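Review: Gistside remote demonstration kit, with the Pernard practice room

Our training unit borrowed the Gistside kit in January to judge whether staff with no programming background could show a two-armed robot a simple task by remote control. The package comprises a pair of hand controllers, a headset and the Pernard simulated room. Each wrist view is shown separately from the main view, and an operator may switch between them at any point.
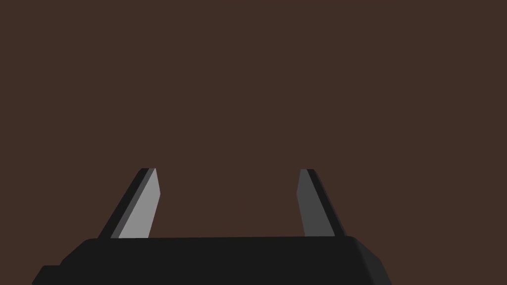 Response to the hand controllers was prompt. Opening and closing the fingers is governed by a single trigger, which most staff learned within a morning. Turning the wrist proved harder – the written guide gives it one paragraph.

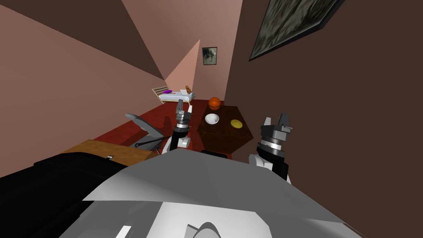

The Pernard room in the main view, with the hexagonal table between the two arms.

In total 328 demonstrations were recorded, of which 68 were discarded by our own reviewers. The software saves each attempt without prompting, and poor ones must be removed by hand. This is slow work and should be improved.
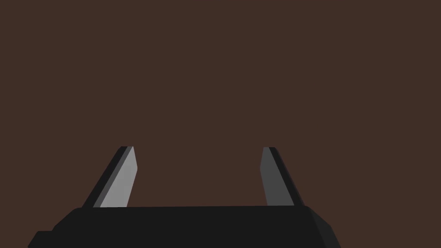 Fellik Ó Conaill

The wrist views are plain but clear, and the fingertips are easy to make out. We would recommend the kit to colleges and small workshops – provided that one member of staff is given time to check the recordings. The licence allows 1,000 saved demonstrations, after which older files must be moved elsewhere.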